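4.3 Care and repair of the hand-held gripper pair

Papers on data collection tend to describe the hardware on its best day. We kept a log of the other days, and this section is drawn from it. The pair discussed is the one we call Stollitz, after the street where the first prototype was dropped. It consists of two hand-held grippers, each with a marker cube for tracking, and it recorded 1,154 usable episodes before we stopped to write this up. The fingers were replaced more often than we would have liked and the cubes less often than we should have.

Setup at the start of a session takes longer than any operator believes it does. The cube is seated on its mount and pressed until it stops moving. The operator then closes the fingers fully, opens them fully, and closes them again while the logger stores the two end points. Skipping the second closing saves a moment and costs an afternoon, as entry 9 of the log records in language we have softened here. Last, both grippers are held still in view of the head camera until the tracker reports a stable pose for each. If one pose jitters, the cube is wiped with a dry cloth. If it still jitters, the cube is taken off and inspected for lifted corners on the printed faces, which was the trouble in most of the cases we logged.

Lifted corners deserve a paragraph because they cost us one. A marker face that has peeled slightly is still detected, and detected with confidence, but its pose is wrong by a small angle. The error reaches the fingertips multiplied by the length of the gripper. Our first response was to recalibrate the camera. Our second response was to recalibrate it again. Perrin then pushed the corner down with a thumb and the error went away – a procedure we have since formalized. Faces are now glued over their whole area, left overnight under a weight, and checked against a flat steel rule.

Fingers wear at the tips. Locker doors are hard on them, since the door edge is thin and operators prefer to hook it from the side and pull. We change both fingers of a gripper together, even when one looks fine. Mixed pairs close off center, and the policy learned from such episodes at the Kolisetti site approached every handle from slightly to the left, like a guest avoiding a handshake. After a change, the screws are tightened by hand, the gripper is cycled, and the screws are tightened once more. The end points must then be stored again. Renaud has put a note to this effect inside the lid of the toolbox, where it is read mainly by Renaud.

Cables are the remaining weakness. A cable that is too tight pulls at its connector when the arm is extended, and a cable that is too loose finds things to catch on. We leave a loop at the forearm wide enough for a full reach and fix the rest with fabric tape. Connectors were reseated 5 times over the period and replaced twice, both times after the operator had reported that everything was fine. Figure 4 shows the pair in use at a bank of lockers.
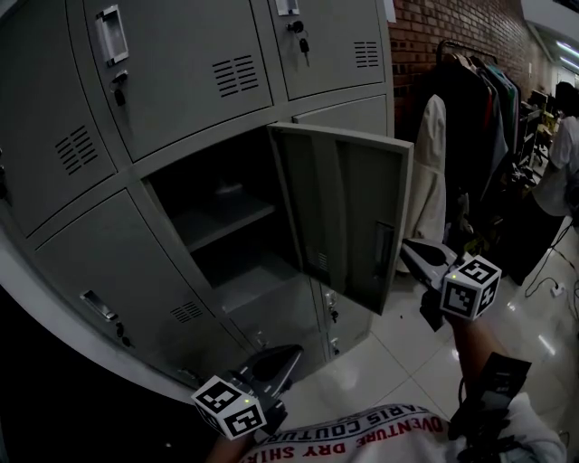

Figure 4. The two grippers at the lockers, one compartment open. Each gripper carries its own marker cube, and the procedure for gluing the cube faces is the same for left and right. Spare fingers and a spare cube travel with the pair, in a box that was for some time labeled "Bhatia, do not open" and was accordingly opened by everyone.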